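Woven tray with dividers — worth it for the hallway clutter?

Posted by Halldóra Riis, June, 8.40 pm

Right, I need opinions from people who are tidier than me. I've finally given up on the bowl by the front door (it ate my spare key for most of the spring) and bought one of those big brown woven trays from Jultdale, the sort with a braided rim and thin dividers inside. I love the look of it. What I can't work out is what goes in which bit, because the compartments are all different shapes and I've got two long ones doing next to nothing.

So far the open case has gone in the lower right section and there's one little black thing in the long compartment next to it. The red and yellowy-orange bits are still sitting out on the side and I keep moving them in and then taking them out again. I did think of pens for the long slots, but then I'd have pens in the hallway and they'd only wander off.

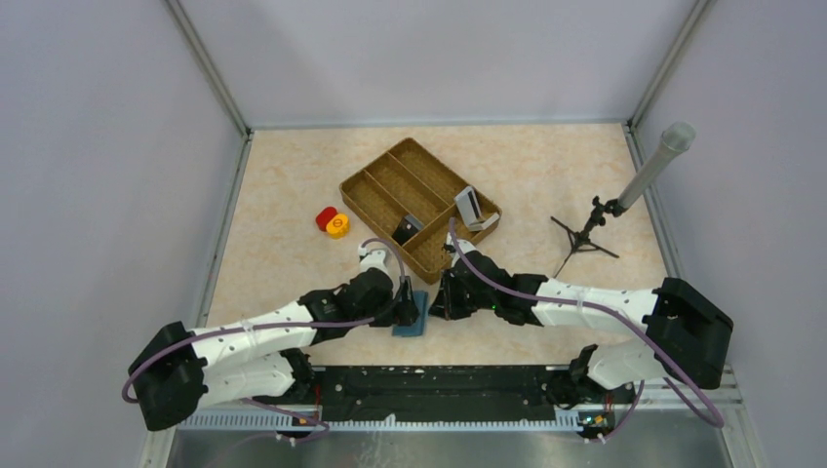 mossy_kettle wrote:
Pens in the hallway is fine, you'll want one for signing things at the door. My worry with woven is crumbs and grit. I had one from Clevgate and the dust got right down into the weave, it was a nightmare to get out. Went over to a plain plastic cutlery tray in the end and I can just rinse it.

Gukuvton77 wrote:
Disagree about the plastic, sorry. A cutlery tray on show by the front door looks like you've run out of kitchen. Woven is nicer and you can hoover it with the little brush end, takes two minutes. Halldóra, I'd leave one long slot empty on purpose. Post goes in it, and when it's full you have to deal with the post.

mossy_kettle wrote:
I've never met anyone who deals with the post when the slot is full. They start a second pile next to it.

Halldóra Riis wrote:
Ha, that's me, I'm the second pile! I do like the idea of an empty slot though. Are the dividers meant to come out, does anyone know? I gave the thick one a bit of a wiggle and then lost my nerve.

Gukuvton77 wrote:
Don't wiggle it! Mine is a different make but the cross piece holds the rest steady. If you want smaller sections, cut a bit of card to fit across the long ones. You can move it about until you're happy.

tansy_b wrote:
Card works, I've done it in a drawer. For the small things that won't settle I'd use a jam jar lid, or an old saucer if you've got one that fits. And I'm with mossy on the grit — put a sheet of baking paper in the bottom and swap it when it looks grim.

mossy_kettle wrote:
Baking paper in a nice basket, though? You've paid for the weave and now you're covering it up.

tansy_b wrote:
Only the bottom! You still see the rim.

Halldóra Riis wrote:
Going to try card across one slot and leave the other for post. Saucer for the bits. Will skip the baking paper for now but I'm keeping it in mind for when the muddy shoes come back.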